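Wäsche auf Polstern, Teilsammlung Trikots und Oberteile
Liesmich zur Ausgabe 3

Inhalt

Die Teilsammlung enthält Aufnahmen von Kleidungsstücken, die ungefaltet auf Sofas, Sesseln und Sitzkissen liegen und dort zusammengelegt werden. Sie gehört zur Sammlung Volia und ergänzt die Teile Tisch und Bett. Insgesamt sind es 1.128 Sequenzen mit 277 verschiedenen Kleidungsstücken. Handtücher, Socken und Bettwäsche sind in dieser Ausgabe nicht enthalten.

Aufbau der Ordner

sequenzen/ enthält je Sequenz einen Unterordner mit Einzelbildern.
stuecke.csv führt jedes Kleidungsstück mit Nummer, Art, Grundfarbe, Zweitfarbe und Größe.
unterlagen.csv beschreibt die sechs Unterlagen nach Farbe und Bezug.
aenderungen.txt nennt alle Korrekturen gegenüber der vorigen Ausgabe.

Die Nummer eines Stücks bleibt über alle Ausgaben gleich. Wird ein Teil aussortiert, wird seine Nummer nicht neu vergeben.

Farben

Mehrfarbige Stücke bekommen zwei Farbeinträge. Als Grundfarbe gilt die Farbe mit der größten Fläche am ausgebreiteten Stück, nicht die, die im zerknüllten Zustand oben liegt. Paspeln und schmale Streifen an den Kanten zählen nicht als eigene Farbe, sie stehen im Feld "Besatz".
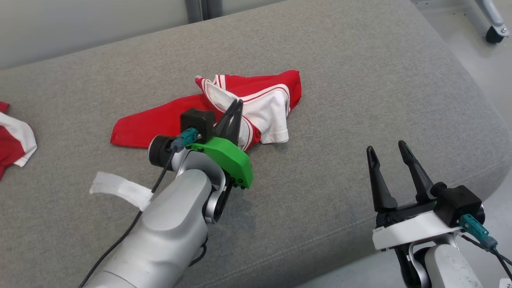

Redaktion Wedel | Stand: 7.1.20 | Lesezeit: 6 Minuten

Rot-weiße Teile sind in der Sammlung häufig und auf grauem Bezug gut zu erkennen. Schwieriger ist die Zuordnung, wenn mehrere ähnliche Stücke auf demselben Kissen liegen. Bearbeitet wird immer nur eines, die übrigen bleiben liegen und werden im Feld "Nachbar" vermerkt. Ragt ein Nachbarstück nur zum Teil ins Bild, wird es ebenfalls eingetragen.

Zustände

Jedes Einzelbild trägt einen von vier Werten:

knuell: Das Stück liegt zerknüllt, Vorder- und Rückseite sind nicht sicher zu trennen.
offen: Das Stück liegt flach ausgebreitet.
teilweise: Mindestens eine Partie liegt flach, der Rest ist aufgeworfen oder umgeschlagen.
gefaltet: Das Stück ist fertig zusammengelegt.

Im Zweifel zwischen "knuell" und "teilweise" wurde "knuell" gewählt. In Ausgabe 2 war das uneinheitlich, betroffen waren vor allem dünne Oberteile mit hellen Einsätzen.

Unterlagen

Weiche Polster geben nach, und gewebter Bezug hält den Stoff stärker fest als eine Tischplatte. Kanten und Nähte des Kissens sind deshalb in unterlagen.csv mit erfasst. Stücke, die über die Vorderkante hängen, haben den Zusatz "ueberhang". Für Vergleiche mit dem Teil Tisch sollten diese Sequenzen weggelassen werden.

Bekannte Mängel

Die Größenangaben fehlen bei Teilen ohne lesbares Etikett.
Dunkelblau und Schwarz sind bei schwachem Licht mehrfach verwechselt.
Die Unterlage 4 wurde im September neu bezogen und erscheint unter derselben Nummer in zwei Farben.

Geplant

Die nächste Ausgabe soll 3.000 Sequenzen umfassen und auch Hosen enthalten. Die Spalte "Besatz" wird dann in Farbe und Form geteilt.

Korrekturen bitte mit Stücknummer und Bildnummer an die Redaktion.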